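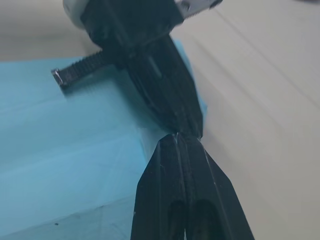 I've spent most of April with two robot arms on a table, trying to decide which fingers I like best. It's a strange way to spend a spring! My neighbors think I fix computers.

It started with a box from Kunomden. They make a two-finger gripper that sells for 400 dollars, and they wanted somebody to put it up against the Vuorinen, which costs 693 and has a much nicer manual. I said yes before I'd thought about where any of it would go (the dining room, as it happens, and we've been eating in the kitchen since).

My main test is the handover. One arm picks up something long and awkward, carries it over a foam block, and the other arm comes up to take it. People do this all day without thinking. Two robots doing it will have you chewing your sleeve. The tips have to meet at just the right spot, and if one arm is a hair too high you get a little click and then a lot of nothing.

I ran 153 handovers with each pair of fingers, mostly after supper with the radio on. The Kunomden was quicker to close and, I have to say, more fun to watch. It also let go too early whenever I turned the grip force down, and the setting for that is buried three menus deep. The Vuorinen hangs on like a toddler with a cookie. Great for thin parts, not so great when the other arm is pulling and you'd like it to please let go now.

For the controller I used a Druvilau, the older one, and I'm still fond of it. It boots fast and it has a real knob for speed. The wrist cameras gave me more grief than anything else, mainly glare off shiny black plastic. Moving my desk lamp helped more than two evenings of fiddling with exposure.

So which one would I buy? For light work, the Kunomden, and I'd spend the savings on spare fingertips, which scuff up quicker than you'd think. If you're handling skinny little parts all day, pay for the Vuorinen. Next up is a soft gripper from Tutley, and I've already been told it's going in the garage.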